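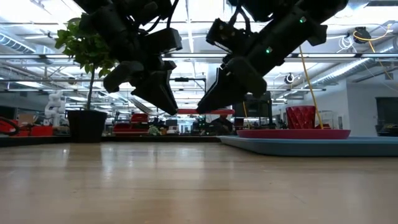
La presente entrada recoge las consideraciones de quien suscribe acerca de la mesa de trabajo común, asunto que ha ocupado buena parte de la correspondencia recibida en este blog durante los últimos meses. Una mesa compartida admite pocos objetos de permanencia, y la elección de estos merece mayor atención de la que suele concedérsele. En nuestro caso se ha optado por un criterio de sobriedad: el tablero de madera clara conserva despejada la mayor parte de su superficie, a la izquierda se mantiene un arbolito en maceta negra y a la derecha una bandeja azul celeste, ancha y de poco fondo, sobre la que descansan un plato redondo de tono rojo rosado y un vaso rojo de superficie facetada. El resto pertenece a la jornada y debe retirarse con ella.

## Sobre el tablero

La madera clara fue objeto de cierta discusión. El señor Gilmar Dantas, con quien comparto el uso de la sala desde hace años, defendía un acabado oscuro, en atención a que disimula mejor las marcas. Mi parecer era el contrario, y lo mantengo: una superficie pálida delata la mancha en el momento en que se produce y obliga a limpiarla. El acabado ligeramente satinado presenta, eso sí, el inconveniente de devolver la luz del techo, circunstancia que a determinadas horas resulta molesta para la lectura. Se estudió la colocación de un tapete y se desestimó. Los tapetes acumulan polvo en el borde y terminan por desplazarse.

Para la limpieza ordinaria se emplea un paño de algodón apenas humedecido, pasado siempre en el sentido de la veta. Una vez por temporada aplico la cera de Manolakis, en cantidad muy reducida, y dejo reposar el tablero hasta la mañana siguiente. Dicha cera se adquirió por recomendación de una lectora y el bote va por la mitad. Conviene advertir que en la primera ocasión se aplicó en exceso, con el resultado de una superficie pegajosa que costó dos tardes corregir.

## Sobre la planta

El arbolito procede del vivero Totilen y llegó a la sala en octubre. Mi propósito inicial era situarlo en el suelo, junto a la pared, donde habría estorbado menos. Sin embargo, una planta de tronco fino y copa abierta queda desairada a ras de suelo, y al cabo de una semana se trasladó a la mesa. El tronco delgado permite ver lo que hay detrás y la copa ocupa altura sin restar sitio para los papeles.

En materia de riego se han cometido los errores habituales. Durante el primer invierno se regaba con calendario, con independencia del estado de la tierra, y la planta perdió una parte apreciable de sus hojas. Desde entonces rige la norma de comprobar el sustrato con el dedo antes de añadir agua. La maceta se gira un cuarto de vuelta cuando se limpia la mesa, labor que corresponde a quien llega primero. La maceta negra me pareció en su momento demasiado severa - el señor Dantas la escogió sin consulta previa - y debo reconocer que he terminado por apreciarla.

## Sobre la bandeja y el servicio

La bandeja responde a una necesidad concreta. Con anterioridad a su adquisición, los vasos se depositaban directamente sobre la madera, y quedaron cercos que todavía hoy no se han eliminado por completo en uno de los extremos. Se compararon dos modelos del catálogo de Wosora, de 795 y 885 pesos respectivamente. Se eligió el segundo, por su mayor anchura. La diferencia de precio motivó alguna observación por parte de mis compañeros, observación que estimo legítima y que no he logrado rebatir del todo, puesto que el modelo menor habría bastado para el uso diario.

El color merece párrafo aparte. Azul celeste, rojo y rosado no forman la combinación que yo habría propuesto sobre el papel. El plato y el vaso se incorporaron por separado, sin que mediara plan alguno, y su proximidad de tono es fruto de la casualidad. Ahora bien, sobre una madera tan clara el conjunto se distingue desde la puerta, y ello tiene una ventaja práctica: la persona que entra advierte de inmediato dónde se deja la taza o el vaso y no pregunta.

El relieve en rombos del vaso facilita el agarre y dificulta el lavado. En los surcos se deposita la cal con notable rapidez. Recomiendo el remojo en agua tibia con un chorro de vinagre y un cepillo de cerdas blandas. El estropajo debe evitarse.

## Norma de uso

A petición de varios lectores reproduzco el texto que rige en la sala, redactado por Olanrewaju Oyewole y aceptado por todos los usuarios:

- Al terminar la jornada, la mesa quedará libre de papeles, herramientas menores y prendas.
- La planta y la bandeja no se retirarán salvo para la limpieza.
- Ningún recipiente con líquido se apoyará fuera de la bandeja.
- Los objetos olvidados se guardarán en la caja Davow del armario y permanecerán en ella 13 días.

El último punto ha sido el más controvertido. Oyewole proponía un plazo mayor, yo uno más breve, y la cifra resultante no satisface a nadie, aunque se cumple. En la caja hay en este momento un estuche de gafas, dos bolígrafos y una bufanda cuyo propietario no ha comparecido.

Se me ha consultado asimismo si procede aplicar estas disposiciones a una mesa doméstica. Mi respuesta es afirmativa con reservas. En una vivienda la mesa cumple funciones más diversas y una prohibición estricta de dejar papeles se incumpliría antes del desayuno. Sí considero trasladable el principio de la bandeja, que delimita un lugar para el servicio y protege la madera, así como la costumbre de reservar un único punto de la superficie para una planta, sin ceder a la tentación de añadir una segunda.

Queda pendiente la cuestión de la iluminación, a la que me he referido de pasada. El señor Dantas ha solicitado precio para unas pantallas difusoras y se espera contestación del proveedor. Una vez recibida, daré cuenta de ella en este mismo espacio, con indicación del coste y de las medidas.

25 de abril de 2024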